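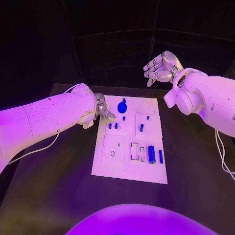

Bancada sob luz violeta, no pavilhão ao lado do auditório.

Cheguei a Trimville num comboio atrasado, com a partitura da sonata dobrada dentro do casaco e quase nenhuma bateria no telemóvel, e mesmo assim fui dos primeiros à porta da oficina Haddad. O dia aberto calhou a 7 de outubro, a meio da semana, e eu tinha pedido folga ao conservatório com um mês de antecedência. Valeu cada minuto!

Para quem não conhece: a Haddad faz e restaura acordeões de concerto, os grandes, de botões, com baixos livres. Eu toco bayan desde miúdo (herdei o primeiro de um tio, com o fole remendado a fita) e nunca tinha visto um desmontado por completo. Logo na primeira sala havia um aberto sobre uma manta de feltro, com os castelos de palhetas alinhados como livrinhos. Deixaram-nos soprar numa palheta grave, com uma cana a fazer de canal de ar, e o som que sai daquilo, sem caixa nem fole, é um zumbido feio e maravilhoso.

A visita foi guiada por Ghazal Mousavi, que afina ali há anos e fala depressa, com as mãos sempre ocupadas. Explicou a diferença entre afinar com a palheta fora do instrumento e afinar já montada, e como a nota desce uns cents quando se fecha a tampa. Raspa-se a ponta para subir, raspa-se perto do rebite para descer. Dito assim parece fácil. Depois pôs-nos a ouvir duas palhetas do mesmo registo e pediu que levantássemos o braço quando o batimento desaparecesse. Levantei o meu cedo de mais, claro, e um senhor de bengala atrás de mim acertou à primeira.

Na sala dos foles cheirava a cola e a cartão. Perguntei quantas peças leva o modelo que estava em cima da mesa, o Praltent, e a resposta veio sem hesitação: 1437, contando parafusos. Um aprendiz demora 40 dias só a aprender a dobrar o cartão de maneira que os cantos não chiem. Experimentei fazer uma prega e ficou torta — guardei-a no bolso como recordação.

Depois do almoço (sopa de grão, pão escuro, café fraquinho) houve recital no auditório. O trio Kanduvix tocou fantasias sobre canções populares, com dois bayans e uma domra, e abriu com uma peça lenta que começa quase sem som, só o ar do fole, e cresce até encher a sala inteira. Que controlo de fole têm aqueles dois! Na segunda peça, uma brincadeira rápida cheia de notas repetidas, a domra entrou um nada adiantada e os outros agarraram-na no compasso seguinte, a sorrir. Gostei mais disso do que se tivesse saído limpo. Pediram-se três encores e deram dois.

No fim deixaram-nos tocar. Escolhi um instrumento já com uns bons anos de uso, botões amarelados, registo de fagote no queixo, e toquei os primeiros compassos da minha sonata com os dedos ainda frios. A mão esquerda responde de outra maneira num instrumento assim, as notas graves falam logo, mesmo em pianíssimo, e eu, que passo a vida a lutar com o meu dó grave preguiçoso, fiquei ali a repetir a mesma nota até a fila começar a tossir.

Algumas notas práticas para quem quiser ir. A entrada é gratuita, mas convém inscrever-se, que os grupos são pequenos. Da estação à oficina vai-se bem a pé, sempre a subir. Quem levar o próprio instrumento pode pedir uma avaliação rápida de manhã; à tarde já não aceitam. O próximo dia aberto é em junho e dizem que vai ser dedicado às palhetas graves. Já falei com a minha aluna mais velha e vamos as duas bagagens e os dois bayans no mesmo comboio, seja o que for que o revisor diga.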